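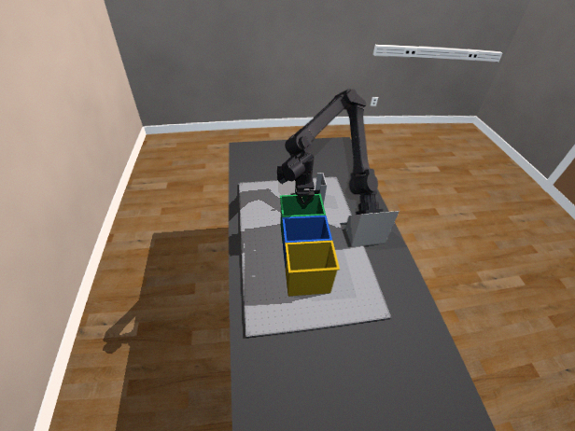
Figure 1. Three open bins in a row on a perforated board (computer rendering).

Sorting Food Waste in a Student Residence
Project report, Radka Todorova

1. Background

Wultska House is a student residence with 205 beds. Every floor has a shared kitchen, and until this fall each kitchen had one large trash can that took everything. The building pays for trash pickup by weight, and food scraps are heavy. I wanted to find out if residents would separate food waste when given a simple way to do it, and what got in their way when they didn't.

The project ran for 9 weeks and ended in November. It covered the second-floor and third-floor kitchens. I live on the third floor, so I knew many of the people using that one.

2. Method

Before changing anything I handed out a one-page survey on paper. I got 50 back. The questions asked how often people cooked, what they threw away most, and if they had sorted food waste at home before moving in.

After that, each of the two kitchens got separate containers for food scraps, recycling and everything else. The second-floor kitchen had them under the sink. The third-floor kitchen had them next to the stove, at counter height. Labels were the same in both places. The food container was lined with paper bags from Pratent, which the building office already had in storage.

I weighed the food bags every Sunday evening with a Rotex luggage scale and wrote down anything in them that did not belong. Bags that leaked were weighed inside a bucket and the bucket was subtracted.

3. Results

The third-floor kitchen collected more food waste than the second floor in every week except the first. The difference was largest in the middle of the project and got smaller toward exams, when people on both floors cooked less and ordered in more.

Mistakes were mostly the same on both floors: tea bags with staples, fruit stickers, and plastic film left on vegetable trays. Coffee pods showed up only on the second floor.

The most common complaint was smell. It came up in the first warm weeks, before I asked the cleaning staff to empty the food container on weekdays too. After that I heard it much less. The second most common complaint was the bags, which went soft at the bottom if someone poured in soup.

4. Problems with the data

The two floors are not the same size, and I did not track who was cooking. The third floor also has two residents who bake a lot. One week is missing for the second floor - the bags were taken out before I got there.

The survey answers and the weights do not line up well either. Most people said they threw away mainly vegetable peels, but what I saw in the bags was mostly rice, pasta and bread.

5. Next steps

The residence office has agreed to keep the containers in both kitchens through spring. I have asked them to move the second-floor set up to the counter and to try the thicker bags sold by Agudelo. The weekly weights and the blank survey are in the appendix for anyone who wants to repeat this on the other floors.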